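Search this site
Search
Enter keywords

Notice periods, garden leave and final pay: frequently asked questions

These answers are for people who work under a contract of employment in England, Wales or Scotland. They cover what happens between somebody giving notice and the last payslip. They are general information and don't replace advice on your own contract.

How much notice do I have to give?

Start with your contract. If it says a month, it's a month. If the contract says nothing, or you never had one in writing, the legal minimum is one week once you have been in the job for a month. That minimum stays at one week however long you stay.

If you have worked there for less than a month and there is nothing in writing, there is no statutory notice to give. A day or two is still polite.

How much notice does my employer have to give me?

At least one week if you have been employed for between one month and 2 years. After that it is one week for each complete year, up to a maximum of 12 weeks. Your contract can give you more than this but it can't give you less. If it tries to, the statutory figure applies.

Only complete years count. Someone with six years and eleven months is entitled to six weeks.

Does notice have to be in writing?

Only if the contract says so. Spoken notice is valid otherwise, but it causes a lot of arguments later over which day it was given. Put it in an email, state the date you expect to be your last, and keep a copy somewhere other than your work account, as you may lose access to that sooner than you think.

When does the notice period start running?

Usually the day after notice is given. If you are told in the afternoon that you have a week's notice, the week begins the next day. Contracts can set a different rule. Some say that notice must end on the last day of a calendar month, and this can add several weeks if you hand it in at the wrong moment.

If your employer sends notice by post and the contract doesn't say when it counts as received, it normally takes effect when you have read it or had a reasonable chance to read it. A letter that lands on the mat while you are away in July may not start the clock until you are back.

Can I take my resignation back?

Not without your employer's agreement. Once clear notice has been given, by either side, it can't be withdrawn by one side alone. There is a narrow exception for words spoken in the heat of the moment, where it should have been plain that the person did not really mean to resign. If that is your situation, write to your employer straight away. Waiting a week makes it much harder to argue.

What is garden leave?

You stay employed and stay on full pay, but you are told not to come in, and often not to contact customers or colleagues. All your benefits carry on, including pension contributions and holiday build-up. You are still bound by the contract, so you can't start with a new employer until it ends.

An employer should have a clause in the contract allowing this. Without one, keeping you at home may be a breach in some jobs, especially where your skills need regular use or your earnings depend on commission.

What is pay in lieu of notice?

Your employment ends at once, or earlier than it would have done, and you are paid for the notice you have not worked. If the contract allows it, your employer can do this whether you like it or not. If the contract doesn't allow it, paying you off is technically a breach, though in practice the payment often covers most of what you would have lost.

Check whether the contract refers to basic pay only. Many do, and then a car allowance or a regular bonus may be left out. 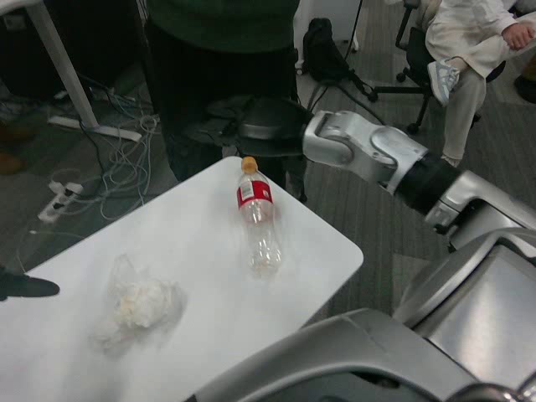 Page 33

Is pay in lieu taxed?

Yes. Pay for notice you did not work is taxed as earnings, and National Insurance is due on it too. It makes no difference whether the contract has a clause about it. Redundancy pay is treated differently and should be shown on a separate line.

Can I be dismissed without any notice?

Only for gross misconduct, meaning something serious enough to bring the contract to an end by itself. Theft and violence are the usual ones. Even then there should be an investigation and a meeting before a decision is made. If you are dismissed on the spot and it was not gross misconduct, you may have a claim for wrongful dismissal. This is a contract claim and you don't need 2 years' service to bring it.

What is a wrongful dismissal claim worth?

Normally the net value of the notice you should have had, with benefits included. Say Jarik worked as a technician at Standent, a dental laboratory, and was entitled to three weeks' notice. His net pay was 1000 pounds a week. He was dismissed on the day with nothing, so his loss starts at 3000 pounds. If he found a new job after one week on the same pay, his loss would shrink to the one week he was out of work. Money earned elsewhere during the notice period is generally taken off.

You are expected to look for other work. Keep a note of what you applied for and when.

What if I am ill during my notice?

It depends on whose notice it is and how long it is. If you are on the statutory minimum, you are normally entitled to full pay for the notice period even if your sick pay has run out. There is a trap here. If your contract requires the employer to give at least one week more than the statutory minimum, that protection doesn't apply and you get only whatever sick pay you are due.

This catches out employers as well as employees, and the result can look back to front - the person with the better contract gets less money. Read the notice clause carefully before you query the figure.

Can I take holiday during my notice?

You can ask, in the normal way, and your employer can refuse in the normal way. Your employer can also tell you to use up holiday, as long as you are given notice at least twice as long as the leave. For five days' holiday that means ten days' warning, unless your contract sets another rule.

Any holiday you have built up and not taken by your last day must be paid for. If you have taken more than you had built up, your employer can deduct the extra only if you agreed to that in writing beforehand. It is usually in the contract.

What if I leave without working my notice?

You will be in breach of contract. Your employer doesn't have to pay you for the days you didn't work, but must pay you for everything up to the day you left, and for unused holiday. In theory you can be sued for the extra cost of covering your work. This is rare, because the employer would have to show a loss over and above your wages, which it has saved.

Some contracts allow a deduction from final pay if notice isn't worked. These clauses aren't always enforceable. A sum that is out of all proportion to the employer's interest in having you work your notice may be challenged as a penalty.

A worked example: Wei gave one week's notice at Piltamau, a chain of furniture shops, when her contract said four. The shop agreed by email to let her go early. Since both sides agreed, there was no breach, and the later attempt to take three weeks' wages from her final pay was an unlawful deduction.

When should I get my final pay?

On your normal pay day, unless the contract says otherwise. It should come with an itemised payslip. You should also be given your P45.

How long do I have to make a claim?

Time limits for the employment tribunal are short and are applied strictly. Count from the date your job ended, or from the date the money should have been paid if the claim is about wages. In most cases you must contact Acas for early conciliation before you can put in a claim. Limits do change, so check the current one with Acas as soon as you think there is a problem. Using an internal appeal doesn't usually stop the clock.

A wrongful dismissal claim can also be brought in the civil courts, where the limits are much longer, but there are fees and you may have to pay the other side's costs if you lose.

Do I have to be given a reference?

In most jobs, no. Some regulated work, mainly in financial services, is an exception. If a reference is given it must be accurate and fair. Many employers now give only job title and dates.

Answers checked by Hildegard Steinbach. Questions on restrictive covenants and on redundancy consultation are dealt with on their own pages.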